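Slide 9 -- Why the glossary came first
Fludent inherited 1130 terms from three product lines. Of those, 287 had more than one approved translation. Say the figure, then pause.
Conflicts fell into two groups: regional (Canadian versus European French) and historical (term changed, old memory never cleaned). The second group took nearly all the time.

Slide 10 -- Process
One owner per language. Two reviewers. No term stays open longer than 17 days; after that the owner decides alone.
Deprecated terms are kept and flagged. Deleting them breaks matches in the older Okabe manuals.
Skip the export format unless asked.

Slide 11 -- Questions from the March run

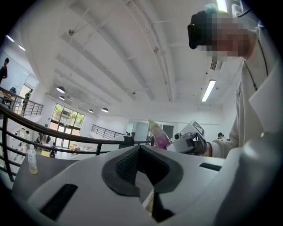

Naa Quartey asked whether the deadline favors whoever argues least, and said that in her team the owner simply waited it out. Fair point. Answer: the log now records every objection, and an overruled reviewer can reopen the term once.
If time is short, go to slide 13 -- the Butolthorpe numbers are in the handout.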